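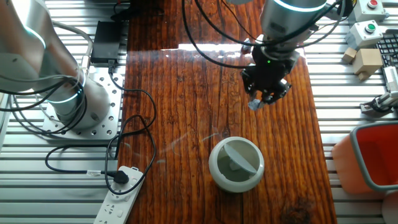 Tips I took home from the Handix open day

In September I went to the open day of Handix in Skirndale. I went for the robots, but I came home with a page full of notes for my own workshop in the garage. The people who build automation have the same problems as we have at home: cables, small parts, and a table that is never big enough. I write the tips here in the order I find them in my notebook.

Two arms were set up at one table, and a man named Aatos Rissanen explained the work to us. The task was very simple, to move small parts and containers from one place to another. I stood there much longer than I planned.

Bolt it down, on a plate with many holes

One of the arms is bolted to a square metal plate with rows of holes, and the plate rests on aluminum rails. I asked why so many holes. Mr. Rissanen said that you never know the right place for a machine on the first try, so you pay once for a plate and then you move things freely. At home I did the same for my small vise. I bought a perforated steel plate, 33 cm on each side, and fixed the vise on it with four bolts and wing nuts. Now I can turn it in two minutes. Use big washers under the plate, otherwise the wood gets pressed in.

Slotted rails are good for more than robots

Aluminum profile with slots is sold by the meter, and many shops will cut it to length for you. I use two pieces of it along the back of my bench. Clamps, a lamp and a paper roll holder all go on the same rail. Buy the slot nuts from the same seller as the profile. I mixed two kinds and had to send 11 nuts back.

Power strip

They had a power strip lying near the table, within reach. For a workshop I would fix it at the edge, with the sockets turned to the side so sawdust doesn't fall in. Keep the heavy adapters at one end. Never put one power strip into another one, and don't run a heater from it.

Leave a loop in the cable

The black cables make wide loops where they leave the arm. A tight cable breaks first at the plug. When you install a lamp with a joint, move the joint to both ends before you fasten the cable, and leave a hand's width extra. I fasten with fabric tape - plastic ties are cheaper, but I always cut them too short.

Buttons where your hand is

There was a box with a red button and another one with a green button at the side of the table. My own dust collector had its switch behind the machine, which was stupid. I now have a switch by my right knee. If you are not an electrician, buy a ready-made foot switch or a remote socket, and don't open anything.

Shiny wood and lamps

The wooden tabletop is beautiful, dark with knots, but the varnish reflects the light. On my own varnished bench I could not see pencil marks in the evening. I sanded it with 400 paper, very lightly and along the grain, and put on matte oil. Try it in a corner first!

Grip softly

Aatos Partanen, who is also from Handix, let the children close a gripper by hand. He told them that most parts are lost by squeezing too hard. It is true for tweezers and pliers also. For small smooth pieces I put a bit of rubber tube on the pliers' jaws.

The next open day will be announced on the Handix notice board. Coffee was free, parking was not.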